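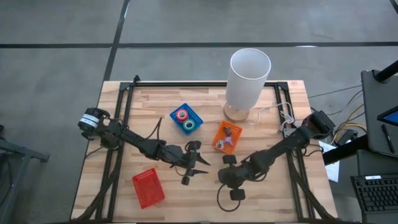 The present entry concerns the two-basket method of keeping small supplies at a worktable, which I have followed in my own home in Jestville since December. Readers of this blog have written to request a fuller account than the short notice given under Storage last winter. I am pleased to provide one, together with certain corrections to the advice that appeared there.

The method itself is modest. One basket is designated for supplies in use. A second basket, of a different color, is designated for small pieces that have yet to be assigned a permanent location. Both remain on the tabletop during working hours, and both are returned to a shelf at the end of the day. Boxed stock is kept beside them and is opened only when the supply basket runs short.

The Selection of Baskets

I recommend small plastic baskets with perforated sides. Solid bins were used in my household for several years and were found wanting, mainly for the reason that one could not tell from across the room whether anything remained in them. A perforated wall permits a glance. It also rinses quickly under the tap and dries without attention, and dust falls through the openings in place of collecting in the corners.

A low, shallow basket is to be preferred over a deep one. Depth invites layering, and layered items are forgotten. My earlier containers were deep enough to hold a dinner plate on edge, and at the time of the last inventory they yielded 71 pens, most of which no longer wrote. The shallow type does not permit an accumulation of that order.

With regard to color, blue and orange have served well. They are easily distinguished under artificial light, and no member of the household has yet confused them. In accordance with the practice followed here, blue is for supplies and orange is for pieces. Other assignments would do equally well, provided that they are not changed once adopted. I attempted a change in the spring and withdrew it within the week.

Tape

The blue basket is chiefly a tape basket. Two rolls laid flat, side by side, make good use of a small one, and I have ceased to stand rolls on their edges, as they travel whenever the table is bumped. It is of some benefit if the rolls differ visibly from one another. A red-and-white roll at the back and a green-and-white roll at the front can be told apart without lifting either one, and a person whose hands are occupied may ask for "the green" and be understood.

The following points of care are offered for tape generally.

The free end of each roll should be folded under by a finger's width before the roll is put away. I was taught to do this as a child and resisted it for a considerable period.

Tape should be kept away from radiators and sunny windowsills. The adhesive creeps outward at the edges of a warm roll, and lint then follows.

A roll that has been reduced to its last few turns should be finished before another is opened. I concede that this provision is the least observed of any in my house.

Scissors are not stored in the tape basket. They were, under the former arrangement, and the blades became tacky. They now hang from a hook on the side of the shelf.

Small Pieces

The orange basket receives whatever is found on the table and cannot immediately be placed. This includes toy pieces, caps, loose buttons, the odd bracket from a piece of flat-pack furniture, and items that are plainly part of something although it is not clear of what. A few little things in white, lavender and dark brown are a fair representation of its usual contents. The colors are of practical assistance in sorting, as the pieces of a given set tend to share a palette and can be reunited on that basis.

The basket is to be emptied on a fixed schedule. In my case this occurs at the end of each month. The contents are spread on a tray, those that can be identified are returned to their sets, and those that cannot are placed in a paper envelope marked with the month. An envelope that has not been consulted for a year is discarded. I have regretted this once, in the matter of a foot belonging to a Pettigrew sewing box, and I now measure anything resembling a foot before it is thrown away.

I do not recommend a lid. A lid on the orange basket was tried and had the effect of turning the basket into a surface, upon which other things were then placed.

The Table and Its Lamp

Sorting small pieces is tiring work under poor light, and a lamp should form part of any such table. The type with a tall white cylindrical shade and a round light-wood base is well suited to the purpose. A shade of that kind spreads the light softly and spares the eyes of a person seated opposite. The base is small enough that a basket may be set directly before it.

The lamp belongs toward the back of the table, near the center. When positioned at one side it throws the shadow of the sorting hand across the work, and the user must lean. Left-handed and right-handed persons have long disagreed in my family regarding the proper side, and the central position has put an end to the discussion.

The cord is a separate question, and one upon which I cannot claim success. A thin white cord will tangle with whatever bundle of cable is nearest, and the longer it is left the more determined the tangle becomes. A loop of hook-and-loop strap fastened near the plug is the best remedy I have found. It should be secured before the baskets are set out, as there is seldom the patience for it afterward.

As to the tabletop, I have worked on both butcher block and laminate, and each has its merits. A light wood with a butcher-block grain is agreeable to the hand and conceals minor marks. It does require oiling, and oil must be allowed to cure fully before any paper goods are laid upon it. A pale laminate wipes clean and needs nothing further, although dropped pieces of a similar color are easily missed on it, and overhead lights will be reflected in any surface with a gloss. Fine cracks and scuffs in laminate are no obstacle to ordinary use. I wipe mine with a barely damp cloth and avoid flooding the affected area.

Boxed Stock

Boxed goods from the stationer are not transferred to a basket upon arrival. They are kept in their original boxes at the right-hand end of the row, beyond the orange basket, until needed. Two small boxes are sufficient for any table of normal size. The balance of the stock should live on the shelf.

I keep one box upright and the other lying flat. The upright box is the one in reserve. The flat box is the one from which supplies are being drawn, and its long side faces the user so that the printing may be read without handling it. Where the brand name runs vertically on the upright box, as with the green Staples boxes, it remains legible enough for the purpose. When the flat box is finished it is flattened entirely and recycled, the upright box is laid down in its place, and a new one is brought from the shelf. No list is required. The position of the boxes is the list.

This arrangement replaced a label system that I had maintained with some pride. It involved over 300 printed labels, and I regret to report that their upkeep consumed more time than the searching they were intended to prevent. A number of them are still attached to the underside of the shelf.

A small gap should be left between the blue basket and the orange one. The width of a finger is adequate. Flared rims in particular will catch on one another if the baskets are pushed together, and the lifting of one then disturbs its neighbor.
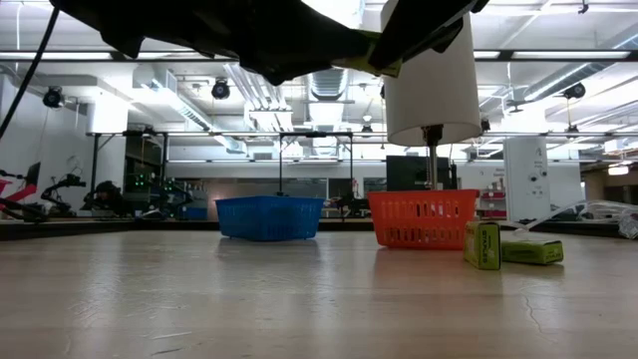
Closing the Table

The table is closed each evening at nine. The procedure takes 11 minutes on an ordinary day and somewhat longer in December, when wrapping is in progress. The order of operations is as follows.

Tape is returned to the blue basket with the ends folded. Loose pieces are swept by hand into the orange basket, and the surface is checked from a low angle, which reveals small items that are invisible from above. The flat box is closed. The baskets are carried to the shelf, blue first. The table is wiped. The lamp is switched off last, and its cord is left where it lies unless it presents a hazard underfoot.

Guests and younger relatives have been found to follow the procedure readily when it is shown to them once. A written copy was posted inside the cupboard door for a time and has since been taken down, having fallen repeatedly.

Matters Outstanding

Several readers have inquired whether the method may be extended to a third basket. My present view is that it may not. A third color was introduced in this household for items requiring repair, and it filled without any corresponding increase in repairs. The question remains open, however, and correspondence on the subject is welcome, particularly from those who work at a shared table.

A subsequent entry will address string, ribbon and elastic bands. I had hoped to include them in this one, but the ribbon has not yet been measured.

Recent entries
The Kitchen Drawer: A Second Review
On the Retention of Jars
Oiling a Wooden Worktop
Storage: A Short Notice Concerning Baskets
Envelopes, and How Long to Keep Them

Home | Entries | Storage | Correspondence | About

The Grornlow Shelf, Jestville. All rights reserved. Contact the author | Back to top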